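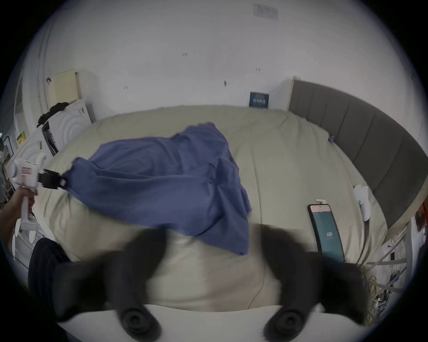
I have never been good at folding T-shirts. Mine go in the drawer as a sort of warm dumpling and come out looking like it. So when Arroyo, who run a small wardrobe-sorting service and a monthly newsletter I read far too closely, offered me half an hour with their head of folding, I cleared my morning and put the kettle on.

She asked me not to print her name (her mother reads this site and would want to know why her own cupboards haven't been done), but she was happy to talk about everything else, and did, at some speed.

We started with the obvious one. Why does she fold on the bed? "It's the biggest flat thing most people own," she said. "Everyone imagines I'm going to turn up with a special table. I use your bed. If the duvet's a bit rumpled I give it a shove with my arm and get on with it."

I said my duvet was more than a bit rumpled. She said they all are. She's done 116 bedrooms so far, and by her reckoning the made bed is a thing of hotels and grandmothers. A duvet has too much give for her liking, though. "You press a crease in and it just sinks. If you're doing a whole pile, take the duvet off and work on the sheet. For one shirt, don't bother."

And the phone, the charger, all the little bits that end up on a bed during the day? "Push them up to the pillow end. I used to move everything to a chair and then people couldn't find their phones, so now it stays on the bed where they can see it."

Her method goes like this. Take the shirt by two points as far apart as you can manage, usually a bottom corner and the opposite shoulder, and pull until it stops sagging. Lay it down. Then look at the side seams, which she's quite fierce about. "People look at the front, at the picture or whatever. The seam tells you if it's straight. If the seam's wandering off across the tummy, pick it up and start again."

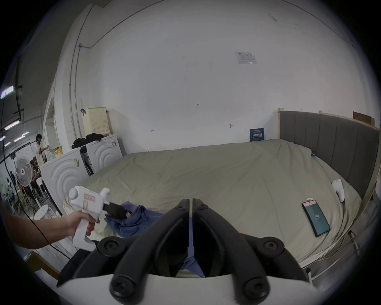

She learnt this in the stockroom at Stumetti, a clothes shop in the town where she grew up, where the summer staff were expected to get through 2,000 shirts before the sale opened. "I was terrible. I was 16 and I wanted to be on the till! My first week, they undid my whole shelf and handed it back to me." She laughed at this for quite a while, so I think it's healed.

Does soft cotton behave differently? Oh yes, and here she got properly excited and I had to ask her to slow down. A thick shirt will hold whatever you do to it. A soft old one slides about, curls at the hem and won't lie flat at the sleeve, and those are the ones people love most and treat worst. She lays the back panel flat first and leaves the sleeves until the very end, even if they stick up in the meantime. "Let them stick up. They're not hurting you."

I asked about rooms that are still half unpacked, as mine was until May, with flat-pack boxes against the wall and pencil marks where the shelves were going to be. She reckons that's the best time to start. "You haven't got bad drawers yet. You've only got a bed and some cardboard. Do five shirts a night on the mattress and by the time the furniture's up you've got the habit." 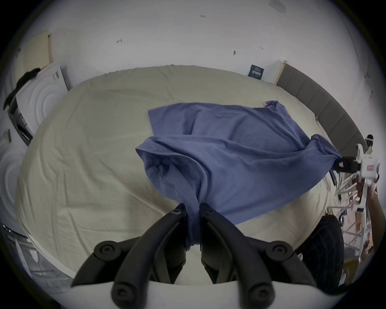

Pulled tight from the hem and the far corner, with the bed as the worktop.

What about doing it with somebody else? I'd assumed it was a one-person job. She likes a second pair of hands for bedding, less so for shirts, where she says you mostly end up pulling against each other and giggling. She and her sister fell out over a fitted sheet once and she still thinks she was in the right.

Before she went I showed her my drawer. She looked at it for nearly a minute, took out one grey T-shirt, folded it on her knee and put it back on top of the rest. Arroyo are taking bookings for the next round of visits now, and she has asked me to mention that socks are charged separately.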